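Home | Club | Track | Calendar | Documents | Contact

We use cookies to count visits to this site. By continuing you accept this. OK | Settings

Sulholm Kart Track Renewal: Interim Progress Report to the Etell Fund

Reporting date: Saturday, April 10, 2021

1. Purpose

This report covers work completed under the Etell Fund grant to the Tolemton Kart Club for the renewal of the Sulholm circuit. It follows the headings in the grant agreement: works, equipment, operations, spending, risks and next steps. Items closed in the previous report are not repeated.

2. Works

The old surface between the pit exit and the end of the back straight has been milled and relaid. Core samples were taken by the contractor, Sydorenko Paving, and the results meet the thickness given in the contract. The joint with the old surface at the hairpin was rejected at first inspection because of a lip on the inside line. It was cut back and relaid at the contractor's cost. The second inspection passed it.

Drainage on the outside of Turn 4 has been replaced. The former pipe had collapsed under the access road, and the blockage explains the standing water noted in the grant application. The new run discharges to the existing ditch. A silt trap was added, which was not in the original scope and has been charged to contingency.

Tire barriers have been rebuilt along the main straight and at the hairpin, using 1,000 tires. All stacks are bolted and faced with conveyor belt. A further 200 tires are in storage for repairs during the season.

Curbing is behind plan. The precast sections for the chicane were delivered with the wrong radius and have gone back. Painted lines mark the chicane for the time being, and it is used at reduced speed in practice sessions only.

3. Timing and race control

The timing loop at the start line was cut into the new surface before it was sealed. Signal tests with club transponders gave clean readings in both directions. The second loop, at the split point, has been laid but not connected. Its cable shares a duct with the light panels and picked up noise when the panels switched. A separate duct is being priced.

The light panels work from the race control desk. Manual flags stay in use at every post, as the club rules require.

4. Buildings

The scrutineering bay has a new floor drain and a scale pad set level with the slab. The scale was calibrated after installation. Race control has been rewired and the window on the track side replaced. The hot water supply to the drivers' briefing room and kitchen has been reconnected to the new board. 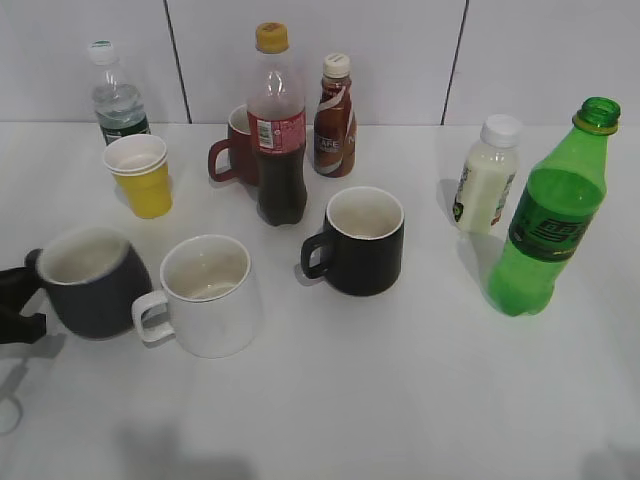

Fig. 1. Mugs and bottles on a white tabletop.

5. Operations

The circuit reopened for member practice after the surface inspection. Each session is limited to 14 karts until the chicane curbing is in place. Lap times on the new surface are lower than before in the dry. Wet running has been too limited for a useful comparison. Rear tire wear is higher, and a note on starting pressures has been sent to members.

Cadet sessions use the short layout, which does not include the chicane and is not affected by the delay.

6. Spending

Spending on paving and drainage is within the approved lines. Barriers came in under budget through reuse of belt from the old pit wall. The silt trap and the proposed cable duct together will use about 4 percent of contingency. No change to the total grant is requested.

7. Risks

The main risk is the delivery date for the replacement curbs. If they arrive late, the opening round in June will be run on the short layout, and the entry limits will be reissued. The secondary risk is noise on the split loop, which affects sector times but not results.

8. Next steps

Install the chicane curbs and request the final circuit inspection. Connect and test the split loop. Submit paid invoices for the drainage work with the next claim.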